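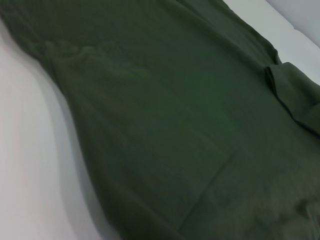 Green cloth on the white table, seen from the Sevo's wrist camera, with a flap folded over at the right.

Review: Anham Sevo folding arm, with the Jostetti soft gripper

I have now had the Sevo on loan for most of February, and I can report that it folds a tea towel better than I do. This is a low bar. I own a cupboard you have to close with your hip.

The Sevo is a single benchtop arm with a camera at the wrist and a choice of grippers. Ours came with the Jostetti soft fingers, which Anham recommends for fabric and charges extra for. You clamp the base to a table, run the calibration, lay out a garment and press go. Setup took me one afternoon, including a trip to the hardware store for a clamp that fit. The manual runs to 355 pages and still manages to leave out the thickness of table it wants.

For flat things in light colours it is a pleasure. Towels, pillowcases, T-shirts — all fine, all square at the corners. It's quieter than a dishwasher and slower than a teenager, though it does finish the job.

Then we come to the fault.

On darker clothes the arm will now and then decide that it has hold of a hem when it has hold of nothing, or the reverse. The second one is worse. In our case it pinched both layers of a sleeve, believed it had missed, and went down for another try with the first lot still between its fingers. It pressed into the table hard enough to shift the clamp, then stopped with error 1007. The manual lists 1007 as "grip state uncertain," a phrase I have since adopted for most of my own life.

The trouble is what happens after a 1007. I expected the arm to hold still. It held still for 8 seconds, then ran its recovery routine, lifting and swinging home at full speed without so much as a beep. I was leaning in to free the sleeve. It missed my ear by a margin I would call adequate, and my coffee by no margin at all.

I got it to repeat this 4 times, standing well back and without coffee. Automatic recovery is switched on out of the box. You can turn it off under Service, then Motion, then a page called Preferences (Other), and I'd do that before you fold a single sock. With it off, a 1007 leaves the arm parked until you press resume, as it should have been all along.

Anham support answered quickly and told me the behaviour was by design. They also suggested brighter lighting. I moved a desk lamp over and the missed grips did become less frequent on dark colours, so credit where it's due, but a lamp is not a safety feature.

The stop button works properly, I should say. It's also on the back of the base, so you have to reach past the arm to hit it. Peeters sells a corded remote stop that plugs into the accessory port, and I bought one with my own money. It ought to be in the box.

Good: tidy folds, low noise, decent camera view, soft fingers that haven't snagged anything yet.

Bad: default recovery setting, stop button placement, dark fabrics, the manual.

Would I buy one? With the remote stop and a firmware update that adds a warning beep, maybe. As shipped, I wouldn't have it in a house with kids or a curious cat. The loaner goes back next week, and the pillowcases will have to go back to being balls.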